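Search products Go All departments

Stenley Black Knitted Fabric, Sold by the Metre
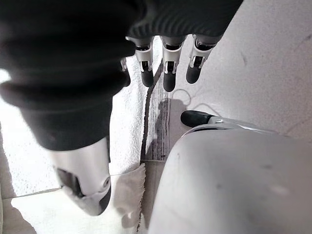

Stenley is our mid-weight black knit, stocked at the Urnulville warehouse and cut to order. It is the cloth we sell most of to small makers, school wardrobe rooms and people who sew at home. It is used for jumpers, cardigans, lined skirts, scarves and loose covers for cushions. It has a fine rib on the face and drapes in heavy folds when it is hung or held up, so it suits garments with some fullness in them. For a crisp collar or a sharp pleat, look at the woven cloths instead.

Ordering code: 2123
Colour: black only
Smallest cut: one metre
Largest single cut: 17 metres
Full roll: 54 metres

Cuts are supplied in one continuous piece up to the largest single cut. If you need more than that, order a full roll or tell us you can accept two pieces. Fabric from different rolls may not match exactly. Black dye varies a little from one batch to the next, and the difference shows most in daylight. Please order enough for the whole job at once. We cannot hold a batch for you unless it has been paid for.

Samples

We send up to four samples free with any order, or for the cost of the stamp if you are not ordering yet. Samples are cut from the roll currently in use. Keep yours, and if you order later, ask whether we are still on the same batch.

Cutting and sewing

Let the fabric lie flat overnight before you cut it. It will have been folded in the parcel and the knit needs time to relax. Lay it on a large table with no part hanging over the side, as the weight of the loose end will pull the rest out of shape. If your table is too small, use the floor or support the spare length on a chair.

Lay all pattern pieces in the same direction. Mark with white chalk or tailor's tacks. Use a ballpoint or stretch needle and a narrow zigzag, or an overlocker if you have one. Cut edges can curl, and a light press under a damp cloth usually deals with this. Do not put the iron straight on the face, as it flattens the rib and leaves a shine which will not come out.

Shoulder seams should be taped. Hems can be done by hand or with a twin needle. Try the hem on a scrap first, and reduce the pressure on the presser foot if the edge goes wavy. Hang a finished skirt for a day before levelling the hem.

Washing

Wash at a cool setting, inside out, with other dark things. The first wash should be done separately. Do not wring. Dry flat on a towel, away from a radiator. Do not tumble dry. We suggest washing the uncut cloth once before you start, particularly for anything fitted. Store garments folded on a shelf. On a hanger they will drop over time.

Matching goods

Joniseck ribbed cuffing in black is sold by the half metre and goes with this cloth at the wrist, neck and waistband. It is a firmer rib and keeps its shape better than a self-fabric band. Thorlacius thread in black is stocked in small and large reels. One small reel is normally enough for a plain jumper, but an overlocker uses a good deal more. Both can be sent in the same parcel as your fabric.

Delivery and returns

Orders are packed in the order they come in. Cut lengths are folded and bagged. Full rolls go out on the tube and somebody will need to be in to sign for them. Collection from the Urnulville counter is free, but please ring first so that your length is ready.

We cannot take back fabric that has been cut to your measurement unless there is a fault in it. Check the whole length before you cut or wash it. If you find a hole, a dropped stitch or a mark, put a pin beside the place and let us know how far along it is. We will replace the length or refund it, whichever you prefer. Unopened full rolls can be returned, with carriage at your cost.

Stock and prices

Prices are in the current list, which runs until the end of June. Trade customers buying full rolls should ask for the separate roll list. Questions about quantities or batches should go to Kaj Steinarsdóttir at the cutting counter. Have your pattern envelope to hand when you ring, as she will need the fabric width it was drawn for.

Page last changed 11 Jan 2000

Contact us | Copyright Urnulville Fabrics | Back to top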